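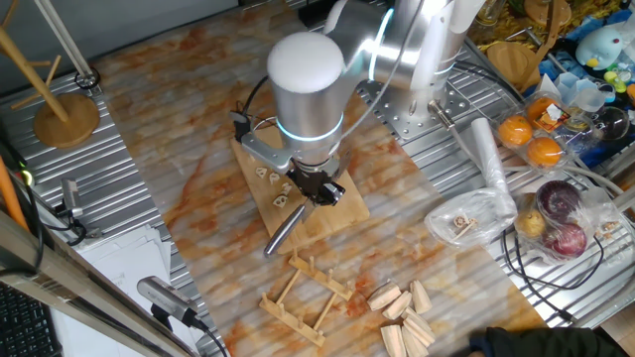

Living with celiac disease: what changed at the Riltstead group this season

The Riltstead celiac support group has moved its monthly meeting to Wednesday evening at 6:30, in the downstairs room at the Brandão Community Center. The old afternoon time did not work for people with jobs or kids in school, and several members had asked for a change. Parking is in the lot behind the building. The side door is unlocked until 7:00, and after that you will need to ring the bell.

We have 70 households on the mailing list now. Many of the newer ones come from people who were diagnosed in the past year and were handed a single sheet of paper on their way out of the doctor's office. If you are in that position, please come to a meeting even if you don't feel ready to talk. You can sit and listen. Partners and parents are welcome too.

Getting the follow-up tests

A question we hear at almost every meeting is what should happen after the diagnosis. Members have had very different experiences. Some were called back for blood work within months and saw a dietitian. Others heard nothing until they called the office themselves.

If you have not had a follow-up visit, call and ask for one. Ask whether your antibody levels will be checked again, and when. Ask whether you should have your iron, vitamin D, B12 and folate looked at, and whether a bone density scan makes sense for you. Write down the answers or ask for a printed copy. Several members keep a folder with every result in it and bring it to each appointment, and they say it has saved them from repeating the same history to a new doctor.

For anyone who has not been diagnosed but suspects celiac disease: do not stop eating gluten before you are tested. The blood test and the biopsy can both come back normal if you have already cut it out. A few of our members did this without knowing and then had to decide whether to go back on gluten for weeks in order to get an answer. Talk to your doctor first.

Close relatives should also think about testing. Parents, brothers, sisters and children of someone with celiac disease have a higher chance of having it, and they don't always have stomach trouble. Tiredness, anemia, mouth sores and an itchy rash on the elbows or knees were all first signs for people in our group.

Sharing a kitchen

Last month's talk was on living with people who still eat regular bread. The notes are short, so we are printing them.

Get your own toaster. Crumbs stay in the slots and there is no good way to clean them out. The same goes for colanders and flour sifters. Wooden spoons and old nonstick pans with scratches in them are worth replacing if you can afford it. Stainless steel pots are fine after a normal wash.

Keep separate butter, jam, peanut butter and mayonnaise, and label them. Squeeze bottles help. Store your food on the top shelf so nothing falls down into it. Wipe the counter before you start cooking, and cook the gluten-free dish first if you are making two.

One member pointed out that oats were what kept making her sick. Regular oats are often mixed with wheat or barley in the field or at the mill, so buy the ones labeled gluten-free. A small number of people react even to those. If you are newly diagnosed, ask your dietitian when to add them.

Eating out

The restaurant list has been updated. We took off the Kirusow Grill, which now uses one fryer for everything, and added 2 new places, both of them on the east side. The list is based on members' own visits and is no guarantee. Kitchens change staff and suppliers, so ask every time. Questions worth asking are whether the fryer is shared, whether pasta water is shared, and whether the soups and sauces are thickened with flour.

If you have a good or bad experience, send us the name of the restaurant, the month you went and what you ordered.

The walk

Our spring walk raised $376 after costs. The money will pay for room rental and for printing the starter booklet, which we give free to anyone newly diagnosed. We have ordered 100 copies and they should be here before the next meeting. The clinic on Zurkix Road has agreed to keep a stack at the front desk.

The booklet has a page on reading labels, a page on medicines and supplements, and a sample week of meals. It was checked by a dietitian before it went to the printer. The page on school lunches did not make it in this time. If you have packed gluten-free lunches for a child and would like to help write that page, let us know at the meeting or reply to this newsletter.

December potluck

The potluck will replace the regular meeting in December. Same room, same time. Every dish must be gluten-free, and please bring the packaging or a written list of ingredients to set next to it. Many of us avoid dairy or nuts as well, so mark those clearly. Bring a serving spoon for your own dish and leave it with that dish. Plates and cups are provided.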